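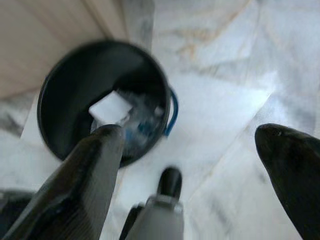
Filed under: Working Life, Staff News

December 5, 2023 | By Maj-Britt Viklund

Print | E-mail

I've been asked to write something about the robot arm, so here goes! Those of you at Stulter have heard the rumours by now and some of you have been down to have a look (please sign in first, Gøran is getting cross).

I've been on small parts for most of my time at Retberg, and picking little blocks out of buckets is what my hands do while my head is somewhere else. On a busy shift that can mean 1,000 pieces. My thumb knows all about it. So when Rongrong Xu said she wanted to teach a gripper the same job, I was rather pleased and a bit put out at the same time.

The practice kit is nothing fancy – a black bucket with a blue handle on the marble floor, a white cube inside, and two dark fingers, one of them going in after it. I spend 30 minutes at the start of each shift setting up and watching, then write down what went wrong. I'm quite good at that part.

What changes for us? From March the picking bench goes down to one person per shift, and the rest of us move over to checking and repairs. Jin-sol Ha has already started and says her shoulders feel better, though she misses the chatting. So do I, a bit. The repair room is very quiet and the kettle is miles away.

Pay grades stay as they are, and I've seen that in writing. The training hours are still being argued over – Gøran wants them inside the normal rota and I'm with him on that. If you've got a view, put it on the sheet by the lockers before the next meeting.

Print this item | E-mail to a colleague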